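Zosness Community Television
Progress report to the Adwood Fund, second period
Submitted Feb 19, 2019, by Esperanza Cuesta, station manager

Work on the local news expansion is on schedule except for the transmitter link, covered below. The 6 p.m. newscast moved to a full half hour at the start of the period. We have hired one reporter and one part-time editor, and both are paid from the grant.

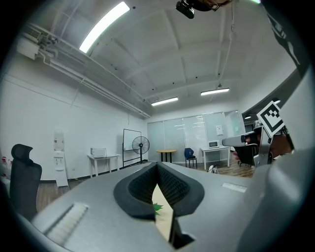 Gray gripper with foam-padded jaws

Streaming. The newscast now goes out live on our website as well as over the air. The best night so far drew 1,163 streams, during the school levy vote. A normal weeknight brings 470. Closed captions are in place on the live stream but still lag on the replay. Hasura, our captioning vendor, has promised a fix in February.
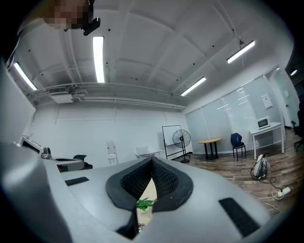

Page 5

Transmitter link. The replacement link from the studio to the Acharya Hill tower arrived with the wrong mounting kit. The old link is still carrying the signal. The correct kit is on order and the installer has held our slot. We don't expect added cost. 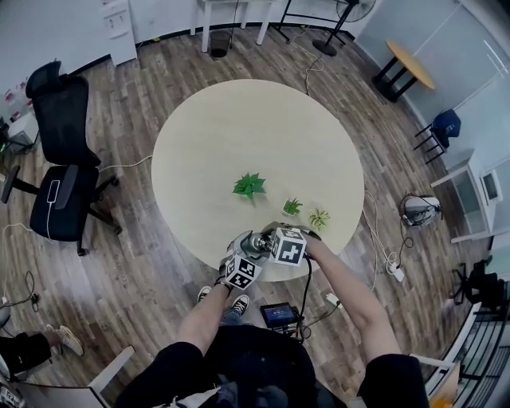
Round table with three small plants, seen from overhead

Budget. We have spent 80 percent of the equipment line and are under on travel. We ask permission to move the unspent travel money to captioning. Receipts are attached. The next report will cover the spring ratings period and the tower work.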